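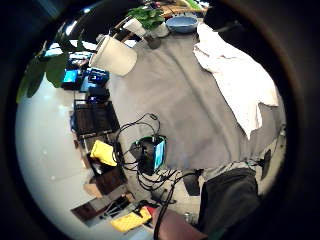 Ulises Guzmán wanted to know if a linen tablecloth can go in the dryer, and yes, this one can! Low heat, and take it out while it still feels a little damp at the hems. He had been hanging his over a shower rail for years and ending up with a crease straight down the middle, and his question came in so often from other people too that it seemed right to begin with it.

The Wiltard Washed Linen Tablecloth

The Wiltard is our everyday cloth, the one we reach for on a plain weeknight with soup on the stove. It is woven from long flax fiber, washed before it is cut, and then washed again after the hems go in, so it comes to you already soft and already shrunk. You can take it out of the wrap and put it straight on the table. There is a bit of a rumple to it and we love that rumple (if you don't, see the ironing notes further down, we have plenty to say about ironing).

We spent a long time on the weight. Our first samples were too light and slid around whenever somebody put an elbow down, and then we went too far the other way and got something that felt like a painter's drop cloth. The one we settled on is 248 grams per square meter. It hangs nicely at the corners, it stays put, and it still dries overnight on a line indoors.

Sizes

Small: 55 x 55 inches, for a square table that seats two to four
Medium: 55 x 70 inches, for most kitchen tables
Long: 70 x 108 inches, for the big table or two pushed together

To find your size, measure the tabletop and add the drop you want on both sides. We like a drop of 7 inches for daily use. It clears your lap, it clears the chair seats, and you can still see that it's a proper cloth. For a holiday table go longer, 10 or 12 inches, and let the corners fall. If you are between sizes we'd go up. A cloth that is too big can be folded under at one end, and a cloth that is too small just looks lost.

Round tables work with the small, which will give you four pointed corners hanging down. Some people adore this and some can't stand it. We don't make a round cloth yet. The hems on a curve are a whole different skill, and Latifa, who cuts for us, is still trying things out on scrap.

Colors

Mukstead is a soft brown, close to oatmeal with a little cinnamon in it. Ghoneim is a deep green that goes almost black in the evening, and it is wonderful under candles. Chalk is an off-white, warmer than paper. Slate is a middle gray with no blue in it, and hides a coffee drip better than anything else we sell.

Dye lots vary a little. If you're buying napkins to go with a cloth and want them to match closely, order them together and tell us in the notes box, and we'll pull them from the same lot.

The hems

All four sides have a double-turned hem with mitered corners, sewn with cotton thread. A miter takes longer than just folding one side over the other, but you don't get that thick lump at the corner, and the lump is always the first place to wear through. Run your thumb over it when yours arrives. We're very proud of those corners.

Washing

Wash it before the first big dinner if you can, even though it's been washed twice already. Linen keeps getting softer for the first dozen or so washes and you may as well get going. Warm water, any mild detergent, no fabric softener (it coats the fiber and then the cloth stops soaking things up). White vinegar in the rinse is fine if your water is hard.

For red wine, blot first, then pour cold water through from the back. For candle wax, put the cloth in the freezer for an hour, crack the wax off with a spoon, then lay brown paper over the spot and press with a warm iron. Butter and oil want a drop of dish soap rubbed in before the wash. Turmeric is trouble. Sunlight will fade it, slowly, and on Mukstead you may find you can live with what's left.

Don't use bleach on any of the colors. Chalk can take an oxygen-based whitener.

Ironing, if you must

Iron it damp, on the wrong side, with the hottest setting your iron has for linen. Start from the middle and work out. For the long size it's much easier to put a thick blanket on the table and iron it right where it's going to sit, which also means you never have to fold it again before dinner. The lazy way is a spray bottle: lay the cloth out the night before, mist it, smooth it hard with the flat of your hands toward the edges, and leave it alone. By morning it will look relaxed and lovely.

Storing

Roll it on a cardboard tube if you have room. If you need to fold, fold it in thirds one time and in halves the next, so the creases don't always land in the same spot.

In the package

One tablecloth, a small card with the washing notes, and 2 lengths of matching thread wound on the card for repairs. Cloths are cut and sewn at our workroom in Nosville and usually leave us within a week. The Ghoneim green in the long size is out until August.

Goes well with: Wiltard napkins, the Wiltard runner, cotton table felt (medium and long only)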